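편지를 접어 봉투에 넣는 일이 이렇게 어려울 줄이야

읽는 시간 6분

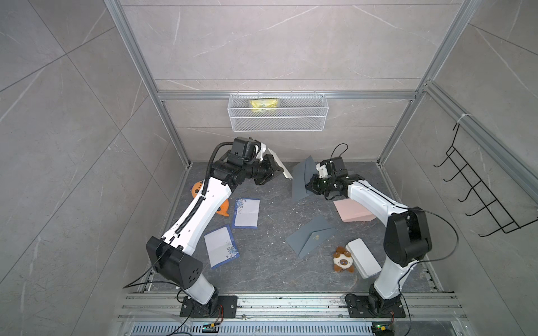
동아리방 작업대의 로봇 팔 두 대. 왼쪽이 흰 종이를 집고 있고, 오른쪽 그리퍼 바로 밑에 짙은 회색 봉투가 있다.

오후 네 시쯤 대학 로봇 동아리 '프루날리아(Prunalia)'의 문을 열었더니 다들 저를 쳐다보지도 않더라고요. 인사를 두 번 했는데 대답 대신 "잠깐만요, 지금 집고 있어요!" 하는 소리만 돌아왔습니다. 저도 얼떨결에 숨을 참았어요. 로봇 팔이 종이 한 장 집는 걸 보면서 숨을 참아 본 건 처음이네요.

이 친구들이 여름 내내 매달린 과제는 편지 부치기입니다. 편지지를 접고, 봉투를 벌리고, 그 안에 넣는 것까지. 팔 두 대가 힘을 합쳐야 하는데, 우리 손은 라디오 들으면서도 하는 일이잖아요? 그런데 팔이 하면 종이가 휘고, 미끄러지고, 두 장이 한꺼번에 딸려 올라옵니다. 딱딱한 블록을 쌓던 작년에는 한 달 만에 끝냈다던데, 올해는 봉투 입구 벌리는 데만 한 달을 썼대요.

과제 이름은 '클루크덴(Clukden)'이에요. 무슨 뜻이냐고 물었더니 다들 서로 얼굴만 봅니다. 회의하다가 누가 오타를 냈는데 그게 그대로 폴더 이름이 되었다고 해요. 저는 이런 이름이 제일 좋더라고요.

작업대는 생각보다 아담합니다. 회색 대리석 무늬 판으로 삼면을 두르고, 앞쪽 레일에 팔 두 대를 나란히 달아 놓았어요. 바닥에는 파란 꽃무늬 테두리가 있는 편지지며 분홍 봉투, 금색 문양이 작게 찍힌 짙은 회색 봉투가 흩어져 있고, 그 사이에 인형도 있습니다. 주황색 인형은 팔 뒤에 반쯤 숨어 있어서 한참 뒤에야 알아봤어요. 인형은 다음 단계에서 쓴다고 합니다. 편지를 다 넣으면 인형 옆에 갖다 놓아서 선물 꾸러미처럼 만드는 게 최종 목표라나요. (귀여운 목표죠? 그런데 계획서를 보면 하나도 안 귀엽습니다. 표만 여덟 쪽이에요.)

연습 방식이 재미있었어요. 사람이 조종용 팔을 잡고 움직이면 작업대의 팔이 그대로 따라 하고, 그 움직임을 전부 기록해 둡니다. 나중에 그걸 모아 프로그램에 학습시키는 거죠. 8월 말까지 모으기로 한 기록이 3,000번인데, 제가 간 날은 막 2,000번을 넘긴 참이라 칠판에 커다란 별이 그려져 있었습니다. 처음 1,000번은 거의 다 버렸다는 얘기도 들었어요. 사람마다 종이 접는 버릇이 달라서 프로그램이 갈피를 못 잡더랍니다. 그래서 지금은 접는 순서를 종이에 적어 벽에 붙여 두고 모두 똑같이 따라 해요. 아래 모서리를 먼저 잡을 것, 접은 선은 두 번 누를 것, 봉투는 입구가 자기 쪽을 보게 놓을 것.

저도 한번 해 보라고 해서 앉았습니다. 네, 망했어요. 편지지 모서리를 잡는 데까지는 괜찮았는데 들어 올리는 순간 너무 세게 당겨서 종이가 휙 날아갔습니다. 두 번째에는 봉투를 통째로 밀어 버렸고요. 40초면 한다는데 저는 그 시간에 모서리 하나를 겨우 잡았어요. 손에 힘을 빼라는데, 손끝에 닿는 느낌이 없으니 힘을 뺐는지 줬는지를 모르겠더라고요! 옆에서 지켜보던 신입 부원이 자기도 처음 두 주는 그랬다고 위로해 주었습니다. 그 말을 하면서 제 자리를 슬쩍 가져가긴 했지만요.

봉투마다 성격이 다르다는 것도 그날 배웠어요. 분홍색은 종이가 얇아서 입구가 쉽게 벌어지는 대신 잘 구겨지고, 짙은 회색은 빳빳해서 모양은 잡히는데 그리퍼가 자꾸 겉돈답니다. 어느 쪽으로 대회에 나갈지를 두고 의견이 갈렸는데, 제가 있는 동안에만 투표를 두 번 했어요. 두 번 다 동점이었습니다.

나가려는 대회는 '포다르(Fodar) 학생 조작 경연'입니다. 가을에 열리고, 심사위원이 현장에서 종이 위치를 마음대로 바꿔 놓는다고 해요. 작년 우승 팀 '에스코바르(Escobar)'는 양말 개기로 나왔다는데, 이 동아리에서는 그 팀 이름이 나올 때마다 다들 목소리가 조금 낮아집니다. 영상을 하도 많이 돌려 봐서 몇 초에 양말이 뒤집히는지까지 외우고 있더라고요.

저녁 무렵에는 배달 음식이 왔고, 먹는 동안에도 이야기는 내내 종이였습니다. 습한 날에는 종이가 축 늘어져서 잘 안 집힌다, 그러면 장마철 기록은 따로 빼야 하나, 아니다, 대회 날 비가 오면 어쩔 거냐. 밥을 먼저 다 먹은 사람이 다시 조종용 팔 앞에 앉았고, 저는 가방을 메고도 한참을 더 서서 구경했어요. 세 번째에 봉투가 제대로 벌어졌습니다.

최종 수정: 8월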